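November, 7:40 am

Picking up the cabinet door finish trial. Goswood boards came out of the rack this morning at the same weight two days running, so I'm calling them settled. Wycliffe Mugo cut the test panels from three boards and marked the back of each with pencil. Please leave the pencil on, the marker bled through last time.

Grain filling. Old recipe was one coat of the Kariuki filler, thinned, wiped across the grain. I want to know if a second coat earns its keep. Panels 1 to 4 got one coat, 5 to 8 got two. Sanded everything with 220 and a cork block. Panel 3 has a tear-out patch near the bottom rail that was there before I started, so ignore it when comparing.

Weighed out 650 g of stain base and split it. First half straight, second half with the amber toner added at the usual rate. Stirred by hand for five minutes - the drill paddle puts in air and then we chase bubbles all afternoon. Strained both through the fine cone.

10:15 am

Stain on. The straight mix looks flat on the center panels and fine on the stiles. The toned mix is closer to the Clitamau kitchen doors we are supposed to match. End grain on the raised panels took up too much color, same as last month. Next round I will size the end grain with thin shellac first and see if that evens it out.

Panel 6 had a drip on the back edge. Wiped it while still wet. Left a faint ring, which won't show once it's hung.

1:30 pm

Scuffed lightly, vacuumed, tack cloth. First clear coat on all eight. Gun pressure was low on the first two panels because the hose at the bench end was kinked. Those two have some orange peel. I'll flatten them tomorrow and not count them for sheen. 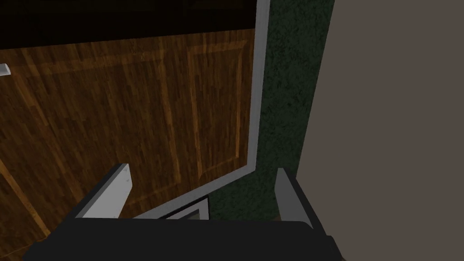 Sheen is what Keltavside cares about most. Their sample chip is duller than our satin, so I mixed a small batch with extra flatting paste, 200 g total, and sprayed it on panel 8 only. Under the window it looks right. Under the shop tubes it looks a bit gray. Need to check it again once it has cured.

4:50 pm

Rub test on yesterday's scraps, dry felt, 1,000 strokes. One-coat filler scrap shows a dull track. Two-coat scrap shows a fainter one. One scrap of each isn't enough to go on, so Wycliffe is cutting more.

To do: order cone strainers, move the hose reel, shellac the end grain on the next four. Fan stays on overnight.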